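Group 3 progress report, Tella project

What we did in June. Goal was to teach a simple table task from hand demos only, no joystick. One person holds a gripper in each hand and does the task, the camera on each gripper records, and the marker cubes give us the pose. Jirayu wrote the sync script, I did most of the cutting and labeling.
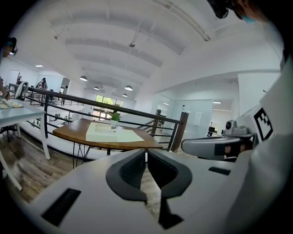
Fig. 1. View from one gripper camera, second gripper on the right.

Fisheye is wide so the other hand stays in view most of the time. Good for us. Bad part: a lot of background gets in, people, railing, lamps. Had to decide whether to crop. Didn't crop in the end.

Table setup kept plain. Plant stays at the back, sheet goes in front of it, start pose is both grippers open over the edge. We also tried a head view to see if it helps when a hand covers the target.

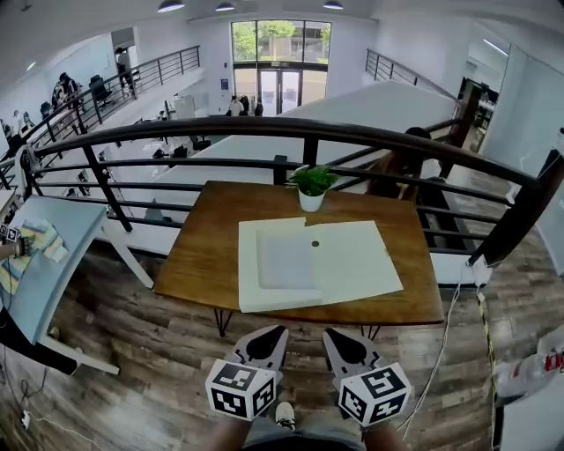
Chanida Boonyarit thinks the head view is not worth the extra storage and we should spend the time on more demos, with slower hands near the contact. Fair point, we havent tested it properly yet.

Numbers so far. Target was 2000 demos, we have nearly 1000 usable. 217 thrown out, mostly lost tracking when a marker turned away from the camera. Also some where the person started before the beep, my fault, I set it too quiet.

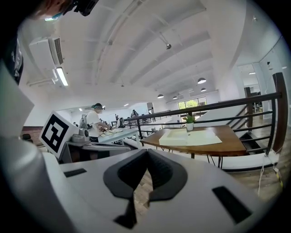

Second problem was speed. Each of us moves diffrently, Yupin is much faster than me, and the first policy we trained kept stalling halfway. Resampling to a fixed rate helped a bit. Still to do: retrain with the cleaned set, compare with and without head view, write up the calibration steps for the next group.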